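Search guides, parts, contacts
Go

Reading time: 4 min

Section 3. Running the desk-clearing cell in rehearsal mode

Read this before your first shift on the Kelmendi station. Applies to day and evening crew at Cindatitz. Last changed 8 July 2026.

What changes for you. Up to March, desk clearing was done by hand, two people a shift. From now on one person runs the station and the other moves to intake. The person at the station doesn't lift anything. You watch, you approve, you stop. New routines get tried in the rehearsal room on screen first, then go to the floor.

3.1 Before you start

1. Sign in at the station with your own badge. Not your shift partner's.
2. Load room 23. If the list shows an older room, press Refresh and wait.
3. Open both wrist views and the head view. Put the head view on the big monitor.
4. Check each wrist view in turn. You want two open fingers and nothing between them. If there's something in the grip at start, press Reset.

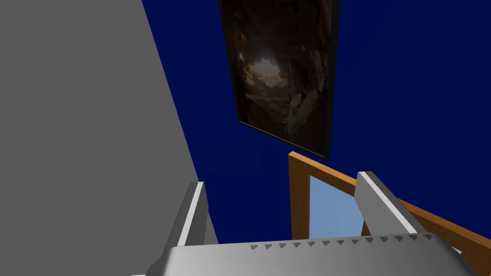 3.2 Opening moves

1. Set speed to Slow. Leave it there for the first run of the shift, even if your in a hurry.
2. Press Step. Arms move one stage, then hold.
3. Look at the wrist view again. Plain blue wall between the fingers is fine – the wrist just isn't pointed at the desk yet.
4. Press Step until the wrist turns toward the item you picked.

Note: wrist views roll with the arm. Walls lean, pictures go sideways, the pot shows up in a corner at an odd angle. Don't correct for it. New operators lose a lot of time trying to "straighten" the view with the joystick, and all that does is add moves to the log.

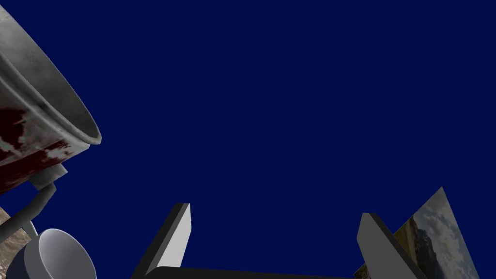 Same goes for zoom. Leave it. If you can't tell what an item is, go to the head view and find it from there, then come back. Cups are the usual trouble. White, small, easy to miss at the edge of a wrist view.

CAUTION: Never approve a grasp from one wrist view alone. Head view plus one wrist, every time.

3.3 Picking from a crowded desk

1. Head view. Find the desk and the item.
2. Pick the arm with the clear path. Not always the nearer one.
3. Mark anything flat or leaning as Keep Out. Boards and propped sheets count as leaning.
4. Small stuff next to small stuff (phone, mug, little stand): mark one item only. Approve, wait, mark the next.
5. If an arm is already over the desk, hold the other one back untill it stops.
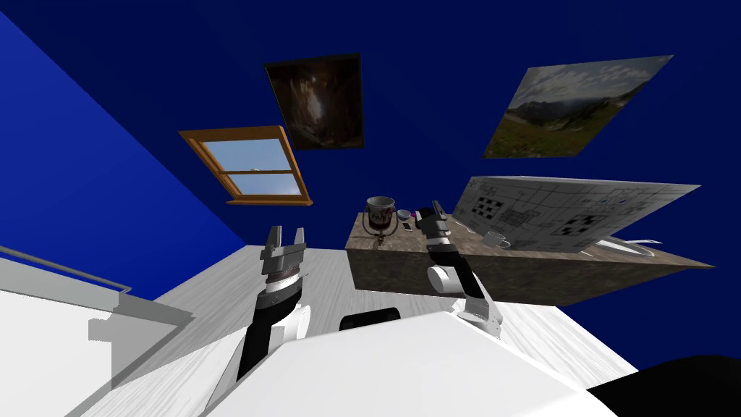 Evening crew wrote back on the draft that step 4 is too slow, and that by hand they'd have had the whole desk done before the second approval. Fair. Their other point was that the person moved to intake still gets called back whenever the station stops, so it's really one and a half jobs.

We've changed two things. The call-back now goes to the shift lead, not to intake. And stops during rehearsal don't count against your numbers – only floor stops are logged. Step 4 stays as is for now.

3.4 Stopping and handing over

1. Press Hold. Both arms freeze where they are.
2. Check that the fingers are open and empty. If not, use Put Back, not Release.
3. Write one line in the Flollalis log: room, last item, anything odd. One line is enough.
4. Next operator badges in before you badge out.

CAUTION: Hold is not the emergency stop. On the floor, use the red button on the post. In rehearsal it does nothing, but practice reaching for it anyway.

Error 1633 at handover means two badges are open. Close the older one. If it comes back, call Gadska support from the station phone and leave the arms on Hold. 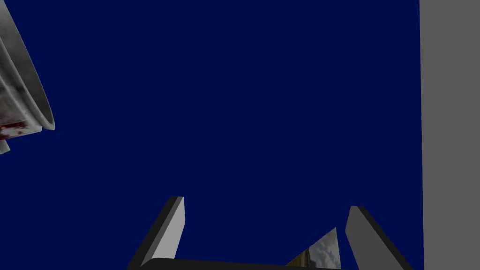 Fig. 3-4. Wrist view, fingers open, nothing held.

Breaks: whoever runs the station gets a screen break every hour, and the lead covers. Ask for it if it doesn't happen.

Grasp settings and Keep Out sizes are in Section 4.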